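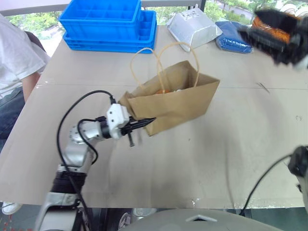
*One arm has the bag. The other is on its way somewhere.*

# Can It Do My Chores Yet? Your Questions, Answered With Some Regret

Mohit Tyagi has kept this page since he started writing about home and shop robots, and he updates it when the mail gets repetitive. Last big rewrite was in September. If your question isn't here, it's probably in the comments, being argued about.

## The big one

### Can a robot do my housework?

Some of it, slowly, while you watch. I know you wanted a yes. The vacuum disc you may already own is still the most successful household robot there is, and it got that way by picking a job with no hands in it. Once a chore needs fingers, the price goes up and the speed goes through the floor.

### But I saw a video where one folded a shirt.

So did I. It was a nice shirt. Look in the corner of the video for a little "4x" or "10x." If you find one, divide your excitement by that number. Then ask what happened to the shirt before the clip started, and how it got turned right side out. A lot of laundry is finding the armholes.

### When, then?

I've been asked this at every family gathering for years and my answer has been "not this year" each time. I have a perfect record so far. I'd rather keep it than guess.

## Bags, groceries and other soft things

### Why is everyone so excited about a robot holding a paper bag?

Because a paper bag is a mean little object. It's stiff until it isn't. Pinch it by a corner and it tilts, and whatever's inside slides to wherever it likes. The handles are two loops of twisted paper that flop over each other, and a two-finger gripper has to decide which part of all this to grab. You do it with your keys in your mouth.

A plastic crate is the opposite. It has hard sides, it keeps its shape, and it will be the same crate tomorrow. Machines have been good with crates for a long time. If your home were made entirely of crates I could sell you something today.

### Can it unpack my groceries?

Parts of them. Picking one thing out of an open bag works more often than it used to, mainly if the thing is firm and the bag stays put. Trouble comes with whatever is underneath. Eggs under a melon is a puzzle about the order of operations, and most systems I've tried treat it as a puzzle about melons.

Putting things away is worse. Your fridge has a system. You've never written it down and the other people in your house don't follow it either.

### Do two arms help?

A lot. Try opening a bag with one hand, then go ahead and use the second one. Holding with one arm and reaching in with the other is how people do it, and machines have come around to our way of thinking. The catch is that two arms can also get in each other's way, which one arm has never managed.

### What about insulated pouches, foil, shiny packaging?

Shiny and crumpled is a bad combination. Many depth cameras see a reflective surface and report a hole in the world. A crinkled foil pouch also changes shape every time it's touched, so the thing the robot planned to pick up is not quite the thing it's now holding.

### Will it bag my groceries at the store?

The Zalitz people tell me they're close. They told me that the last time, too, and they were very pleasant about it. I've watched their bagging cell work through a list of 12-ounce boxes without a hiccup. Then someone handed it a bunch of celery and we all went to lunch.

## Dishes, laundry, beds

### Dishes?

Loading a rack of matching plates, pretty good. Loading your dishwasher, with the colander and the one mug that only fits in one place, no. Nor will it settle the argument about which way the forks go. I asked.

### Laundry?

Moving it from one machine to the other is the dull part, and it's also the part robots are getting decent at. Folding towels is next. Fitted sheets are beyond the current state of the art, and that includes me.

### Making the bed?

I've seen one do it once. It had the room to itself and the whole afternoon.

### Toilets?

Every survey of what people want cleaned by a robot starts here, and the demo videos never do. Draw your own conclusions.

## On the shop floor

### Surely factories have this solved.

Factories solved a different problem. They made the parts show up in the same spot, facing the same way, all day long. Put a good industrial arm in front of that and it'll outwork anyone. Tip the parts into a bin with some rags and somebody's lunch, and you're back to the grocery bag.

### Can one pack orders in a small business?

This is the question I can be most cheerful about. If you ship a narrow range of things in one kind of package, there's gear that will do most of it. My friends at Kravets sell lamp parts out of a unit in Bostovton, and they trialed an Ositz packing arm on their slowest bench. Over the trial it packed 2310 orders, and a person had to step in on up to 300 of them. They thought that was wonderful. A different shop would've sent it back, and I'd understand that too.

What made it work was boring:

- They switched to one size of bag.
- Small parts went into divided crates, with one kind of part to a compartment.
- The person on the next bench had a stop button and wasn't shy about it.

You'll notice that most of that list was done by people.

### Did it replace anyone?

No. It gave the person on the next bench a new hobby, which was picking dropped sockets up off the floor. She has views. She also says she wouldn't go back to doing the packing by hand, so put that in whichever column you like.

### Is it faster than a person?

At Kravets, no. It didn't stop for coffee, and it closed some of the gap that way. The coffee has since gotten better and the gap has widened again.

## Buying, waiting, worrying

### Should I buy one for my house?

If you have to ask, wait. The two-armed setups I've tried were sold to labs and companies, and they came with cables that want to be where your elbow is. You'd also need a big table, and you'd stop being able to use it as a table.

### How do they learn this stuff?

Mostly by having the job shown to them over and over, often by a person steering the arms. Then the robot tries to do likewise. Mohit's rule of thumb (I'm Mohit, I get to have rules) is that a demo with one bag tells you about one bag. I want to see 1000 tries with bags it hasn't met, and I want to see the bad ones as well. The best report I've been sent this year covered 1813 tries and listed every drop. It was grim reading and I trusted all of it.

### Why is there always a person standing right there?

To reset the table, to hit stop, or to put the thing back where it was so the robot can have another go. It's a decent job, and I'd say there's a future in it. Any time a company says its robot works on its own, ask how far away the nearest person was.

### Is it safe around kids and pets?

A slow, light arm with a proper force limit is fairly forgiving. I still wouldn't leave one running with a toddler in the room. Cats I'm less worried about. The cat will sit on it.

### What should I ask at a demo?

Bring something from your own kitchen and ask them to use that. Watch their faces before you watch the robot. Ask what speed you're seeing and whether someone is steering. If they answer both without looking at each other, stay for the snacks.

### What would change your mind?

A machine that takes in a bag I packed, in a kitchen it's never been in, and puts everything somewhere I can find it later. I'm not fussy about how long it takes. Overnight is fine. I'd even forgive it for the eggs, once.

### Do you own a robot?

The vacuum. It's under the couch at the moment and has been asking for help since lunch.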